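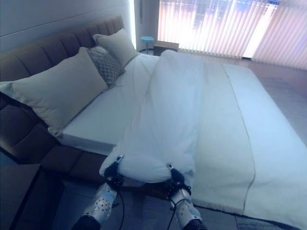
Ticket: Spare parts and budget for the bed-making station
Project: Zusen
Category: Purchasing / planning
Priority: normal
Status: waiting for supplier

Opened 09:20

We need to fix the equipment list before the budget closes in December. The quote from Wurkmont covers one pair of grippers and one five-finger hand, with no spare parts. I ask for help to decide what we must order now and what can wait until next year.

The work to plan for is duvets and bedspreads on a full size bed. The grippers take the duvet by the corners at the foot end and pull. The finger pads are a wearing part. Wurkmont writes that they should be changed after 60 hours of pulling cloth. We plan 110 hours for the first stage, so the pads on the machine will not be enough.

Update 10:45

I checked the parts list again and found a mistake of mine. I had counted the pads as single pieces, but they are sold as a set for one gripper. For two grippers with one change we need two sets. I also want one set in the drawer, so please read 3 sets in the request.

The cables are a different question. At the foot of the bed they hang freely, and I am afraid that one day a cable will catch on the bed frame. Faren offers a sleeve for the forearm, but the drawing does not show if it fits our type. I have asked them for the inner diameter and I wait for the answer.

Update 13:30

Answer from purchasing: the limit for this ticket is 2,000 with delivery included. Everything above it needs a second signature and will move to the next budget round. 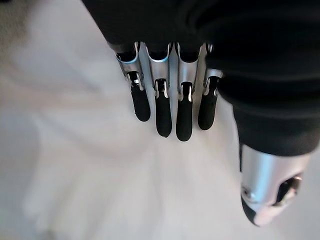 For the hand I would like to keep a separate line in the budget. It has four fingers and a thumb, and Wurkmont does not sell a single finger as a spare part - the complete hand must be sent back for repair. This means we would be without it for some weeks. The black fabric cover can be ordered alone, and it is cheap, so I put one on the list.

I also asked if the Vi service contract includes the hand. The offer says only "end tools", and I am not sure this is the same thing. Please do not sign before we have it in writing.

Update 16:10

Faren has replied. The sleeve exists in two widths, and the wider one should fit, but they advise to measure over the plug and not over the cable. I will do it tomorrow morning before the station is switched on.

Order now: pad sets, one fabric cover.
Wait: sleeves, service contract.
Next budget round: second hand.

I leave the ticket open until the measurement is done and Vi has confirmed the wording.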